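Kanach Offers: hotel and flight package listings

Contents
1. What the data is
2. Files
3. Fields
4. Known problems
5. Use and license

What the data is

Kanach Offers is a table of 1737 promotional offers for hotel stays and flight-and-hotel packages, written in English. Each row holds the text of one offer and the terms that were read out of it: how many nights are free, which fare classes qualify, when the traveler has to book, and when the stay has to be finished. The offers came from newsletters and partner pages kept by Wemero, a travel booking service, which cleared the texts for reuse.

Two readers went over every offer. Where they disagreed on a term, a third reader picked the value, and the column "settled" is set to 1. That happened in some 900 rows, mostly over blackout dates.

Files

offers.csv has one row per offer.
terms.csv has one row per condition, joined to offers.csv on offer_id.
hotels.csv lists the hotels by name and city, with star rating where the offer gave one.
CHANGES.txt lists edits by version. 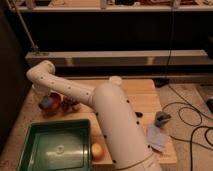 White arm over the plank board, in both views.

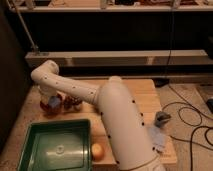

Javier, August 10, 2021

Version 3 replaces the July files. Please do not mix the two, as the offer_id values were reassigned. The old "meal" column is now split into "breakfast" and "half_board". Prices are kept in the currency of the offer and have not been converted.

Fields

offer_id: integer, unique.
text: the full offer as sent, line breaks removed.
nights_free: integer. Blank if the offer is a discount only.
fare_class: economy, business, first, or any.
book_by: last day to book, year first.
stay_by: last night covered.
breakfast, half_board: 0 or 1.
taxes_included: 0, 1, or blank if the text is silent.
blackout: free text, copied from the offer.
settled: 0 or 1, see above.

Known problems

Offers that say "up to" a number of nights are stored with the highest number. To find them, search the text column.

Twelve hotels changed names between one offer and the next. They appear in hotels.csv under both names, with the same hotel_id.

Voucher values are not in terms.csv. They are still in the text.

Star ratings are the ones the offer claimed. We did not check them.

Use and license

The table was made for testing tools that pull terms out of short promotional texts. All of the offers have expired, and it should not be used to quote prices to travelers. You may copy and change the files if you credit Jolis, which maintains them. Corrections go in the issue tracker, with the offer_id in the title.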